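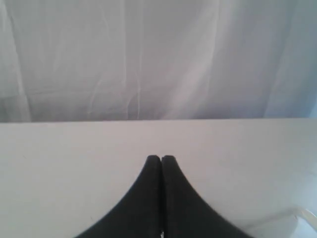
Closed fingers over the white test table, wrist camera view.

About Dotmont

Dotmont is a small company that tests grippers, arms, wrist cameras and controllers for people who must choose between them. We do not manufacture any of these things and we do not sell them. Our customers send us two or more products, or they ask us to find the candidates, and we try them on the same objects under the same conditions. At the end they receive the measurements, the recordings and our opinion, clearly separated from each other.

We are seven persons. Four of us came from packaging machines, where we spent many years watching good arms fail because of a badly chosen finger. The others studied mechanics and software. All of us do test work, also the person who writes the invoices.

How we started

The company began as a side activity of Harnach, a workshop that repaired handling equipment for bakeries and printing houses. The customers of Harnach asked often the same thing: which gripper should I buy next time? The workshop had opinions but no numbers. So one corner was cleared, a table was painted white, and the first comparison was made between two parallel grippers and a box of jam jars. The report had four pages and the customer bought the cheaper one. He is still using it.

After some years the testing took more hours than the repairs, and it became its own company. We kept the good relation with Harnach and they still make our adapter plates.

What we test

Most requests concern two-finger grippers. We compare how they approach an object, how they close, how much the object moves before it is held, and what happens when the position is a little wrong. We do this with fingers of different shapes, because the shape of the tip changes the result more than many buyers expect. A gripper with wide curved fingers can be very good on a bar and very poor on a flat card.

We also compare wrist cameras. A camera at the wrist sees the fingers all the time, and this is useful only if the picture stays readable when the fingers are near the object. We look at focus at short distance, at the delay, and at how the camera handles black parts in front of a bright surface.

For controllers we measure the delay from command to movement, and how the arm behaves when two commands arrive very close together. For arms we mainly check repeatability with the customer's own gripper mounted. The value printed in a catalog is usually measured without it.

Our bench

The standard bench is called Standetti. The name comes from the label on the first frame we bought second-hand, and it has stayed through three rebuilds. A standard run on Standetti has 500 grasps for each gripper, divided over the object set. Short runs are possible for customers who only want to exclude a product, but then we write this on the first page of the report.

The object set is changed slowly. We have soft bags, thin trays, bottles, tools and gym equipment. The last group was added in April after a request from a customer who stores sport articles, and it has become one of the most instructive. Metal with a rough pattern is easy to hold and difficult for a camera, because it returns many small bright points. Polished metal is the opposite in the hand and not much better for the camera.
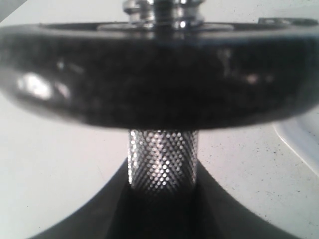 Can your bench tell me whether a gripper will hold a heavy object in my own plant?
It can tell you how the gripper behaves with a comparable weight and surface on our table, and how much reserve was left. For your plant we recommend a second short trial at your place, with your arm, your speed and your real parts.

How we work with customers

First we speak by telephone and ask about the parts, the cycle time and the people who will use the machine. Then we write a test plan of one or two pages. You can change it as many times as you like before we begin, and after we begin it is fixed. We find this rule important. When the plan changes in the middle, the products are no longer compared fairly.

You may visit during the test. Many customers do, and some bring their own operators, which we like very much, because operators ask about cleaning and cables.

All recordings belong to you. We keep a copy for 400 days in case of questions and then we delete it.

Independence

Manufacturers can also order tests from us. They pay the same price as everyone else and receive the complete report, including the bad pages. We do not allow a manufacturer to publish only one figure from a report. We accept no commission when a customer buys a product after our test.

One partner should be mentioned. The company Hidayat develops the logging software that we use on the bench, and we give them remarks about it. For this reason we do not test controllers from Hidayat. We send such requests to another laboratory.

Contact and visits

Please write to us with a short description of your parts, and a photograph if possible. We answer in English and German. For a visit we need some notice, as the bench can not be interrupted in the middle of a run. Parking is behind the building, next to the Harnach gate.

Page last changed: May 29, 2020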